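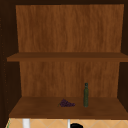 **Household robot procurement** is the business of choosing, costing and timing the purchase of a robot meant to work in an ordinary home or a home-like test room, most often the kitchen. It takes in the machine itself, the simulated rooms in which it is tried out beforehand, the spare parts, the training of the people who will live or work beside it, and (a thing very easily forgotten in the excitement of a new arrival!) the cupboards, shelves and worktops it will have to reach.

The term is used mainly by small care providers and teaching kitchens. It was given its present sense by Jurgita Tamošiūnaitė, whose planning notes for the Ollano residence in Nernden were passed from hand to hand for years before they were tidied up and printed.

## Trying before buying

Most buyers now ask for a simulated kitchen before they ask for a price. A modest one will do very well: a wooden cabinet with a shelf across it, a sink with a tall tap, and a few everyday things to pick up, such as a green bottle or a bunch of grapes. Grapes are a great favourite with planners, being soft, lumpy and awkward to hold, and a supplier who is happy to include them is generally thought to be a supplier worth talking to.

The Nernden notes allow 35 trial tasks per kitchen, split between the cabinet, the worktop and the sink. Dalia Lepik, who revised them, added 4 more for items standing close to a wall or tap, where an arm has less room to turn.
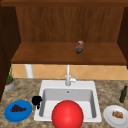 ### Budget headings

Under the Follero method, named after the firm that first published it, costs are set down in the order in which they fall due:

- **Simulation and room models**, including later changes to the layout
- **Arm, base and gripper**, normally quoted together
- **Alterations to the home**, such as shelf heights and sockets
- **Training**, with a second session once the household has settled
- **Upkeep**, entered yearly

Aivar Adomaitis has argued, kindly but at great length, that upkeep belongs at the top of the sheet, and several later versions have it there. The Koppel version keeps the old order and adds a line for crockery.

## Timing

Orders are commonly placed by August, so that delivery falls within the same budget year.

## See also

- Kitchen simulation
- Reach planning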